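Outpatient pharmacy hours at Laltora General Hospital will be cut from April, with the counter closing at 6 p.m. instead of 10 p.m. on all days. The Pastden and Skatow sites keep their current schedules.

The hospital logged 257 evening prescriptions last month, against almost 4,000 filled before 6 p.m. Discharge medicines are not affected - they are supplied from the wards.
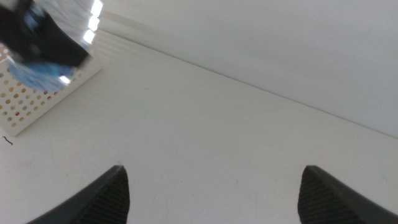 Faisal Farooqui said the figures left out people who come straight from a late clinic, and asked for a locker system to be in place before the change takes effect. The hospital said 60 lockers had been priced but not ordered.

Repeat prescriptions can be moved to the Butt Street pharmacy by phone or at the counter.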